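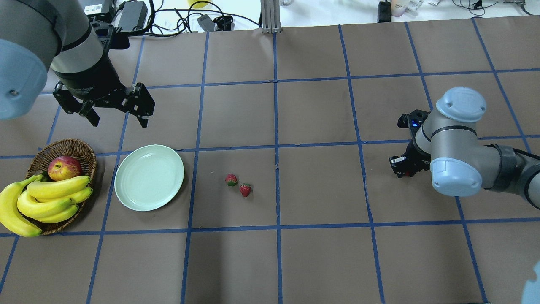 A reader of our earlier draft objected that a tape grid settles where a dish stands, and that the rest is fuss: name the cell, write it down, move on. We do not share this confidence. The Skamorbridge table study took the same view and logged 2,783 placements of dishes and baskets by cell alone. When we went back through its records, 371 of them had been given different cells by the two people doing the logging. That is more than one in eight, in a method sold on the idea that there is nothing left to judge.

The usual answer is that people need more training. Maybe so, but the Movow guide already asks for 30 practice placements before anyone logs a real one, and we could not see that the trained loggers agreed any better on the hard cases. The hard cases are also the ordinary ones. A fruit basket is wide, its contents may hang over the rim, and the guide never says whether the fruit counts as part of the basket. Himov counts it. Stöcker, working from the same guide, does not. Their tables have since been pooled as if they measured one thing, and we think the pooled result should be set aside until someone sorts the two apart.
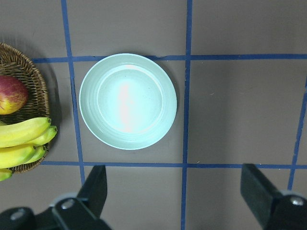

Cell size is our second worry. A grid helps only when the cells are either much smaller or much larger than the things put on them, and most table grids are neither. A spoon can sit well inside a cell and leave no doubt. In Figure 3, the mint-green dish fills nearly the whole of its cell, and its top rim touches or slightly overlaps the tape. Is that one cell or two? The guide says "the cell in which the object rests," and a rim and a base can give different answers — the base is clearly in one cell, while the rim is open to argument. The tape has a width of its own too, and it can wrinkle, so even the line is not quite a line.

We therefore report base position only, and we leave a case blank where the base meets the tape. Doing so costs us data. It also makes our counts hard to compare with the January series from Skamorbridge, where blanks were not allowed and every doubtful dish had to go somewhere.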